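Week 9 - Shared spaces and who ends up using them

Okay, last week I ran out of time halfway through the Ornano material, so I'm picking it up where we stopped (slide 30, if you've got the pack open).

Remember the basic problem: a public hall costs the same to heat whether it's booked or not. Ornano had 162 bookings in its first year and 351 in its second, and I want you to think hard about what changed, as the building sure didn't! My own hunch is the booking rules. They dropped the minimum hire from a full day to a single hour, and all of a sudden the small groups could afford it.

Compare that with Karkis, which kept its full-day rate and put its money into a lovely big foyer. I've got a real soft spot for that foyer - great colour on the walls, terrible acoustics - but it sat idle most weekdays.

For the tutorial on Wednesday, read the Noner chapter and skim Lappalainen (skip the appendix, it's a slog). Bring one hall, library or rec centre from your own neighbourhood and be ready to tell us who books it, what they pay and who's been priced out. A page of scribbled notes is plenty.

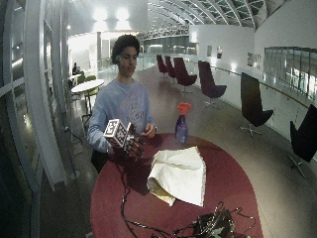 Oh, and the essay outlines are due at the start of the tute, on paper please.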